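Notebook, February, bimanual laundry task

Started the morning by rereading my own notes from last time, which said "fix the wrist thing" and nothing else. Thanks, me. After twenty minutes of digging through the commit log I'm fairly sure "the wrist thing" was the planner flipping the left wrist through its long rotation when both arms lift together. So that's where I began.

Two-arm lift

The old setup planned each arm on its own and then tried to line up the timing afterward. Fine for waving in free space, awful once both grippers have hold of the same rigid object, because every little timing difference turns into a twist on the wicker. I switched to planning for the basket instead: one pose target for the basket frame, and both gripper targets hang off it as fixed offsets. Hacer Tekin suggested this ages ago and I said it would be too slow. It takes 328 ms per plan on the bench PC, so I owe her a coffee.

Offsets get captured at the moment both grippers report closed, and they stay frozen until release. I tried updating them live from the wrist cameras and the estimate jittered so much that the arms started arguing with each other, so frozen it is. Compliance is on for the right arm only. The left one leads and the right one gives a little. I'd like to try it the other way around too, but the gains on the left haven't been touched since the Vendik controller update and I don't trust them yet.

Perception up by the washer

Basket pose comes from the head camera, plane fit on the inside of the basket plus the rim edges. Run 1949 is the one I kept going back to all afternoon. The basket is up between the arms with its inside tilted toward the head, drum opening to the right, and the robot's own head and shoulders throw a big dark shadow straight across the weave. The rim detector loves that shadow. It found a lovely crisp line along the shoulder and called it the near rim, and the pose jumped accordingly.
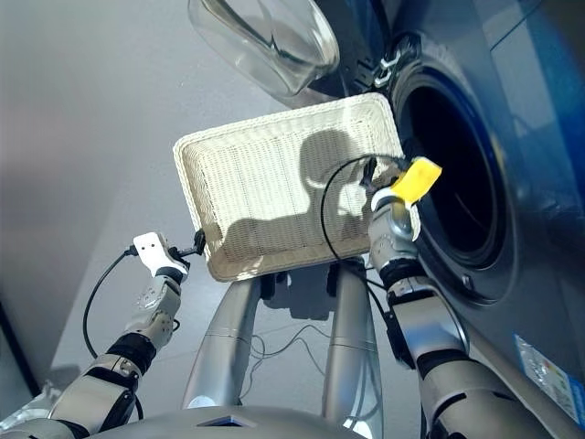
What I changed

1. Rim candidates now need a depth step next to them. A shadow on the weave has no step, a real rim does. Simple, and I should have had it in from the start.

2. Dropped the color threshold completely. White wicker against a light gray wall was never going to be its friend.

3. Masked out both arms using the joint state, padded by 8 mm. The cables aren't in the robot model, so they still sneak in as thin dark lines over the basket - I'm filtering those by width for now, but it's a hack and I know it.

4. Added the open glass door to the collision scene as a fixed disc at 90 degrees to the front panel. The depth camera sees right through the glass half the time, so waiting for it to show up in the point cloud was pure optimism. If anyone moves the door, please update the scene file!

Replayed the log with changes 1 to 3 and the near rim stays put through the whole lift. The pose still wobbles a bit in yaw whenever the right gripper covers its side of the rim. I haven't rerun it live. The Tavholm job had the bench PC booked from four o'clock and I didn't feel like begging.

Loose ends

- Planner logs the basket target in the torso frame but the viewer assumes head frame. Lost half an hour to that. Either one is fine, just pick one.
- Gripper "closed" fires early on the left when it's only pinching something thin. Check the current threshold before capturing offsets.
- Ask Hacer if her branch already has the cables as capsules on the arm links.
- Next live run: slow lift first, door disc visible in the viewer, compliance log on. And write down what "the wrist thing" was - long rotation on left joint six, limit it in the config.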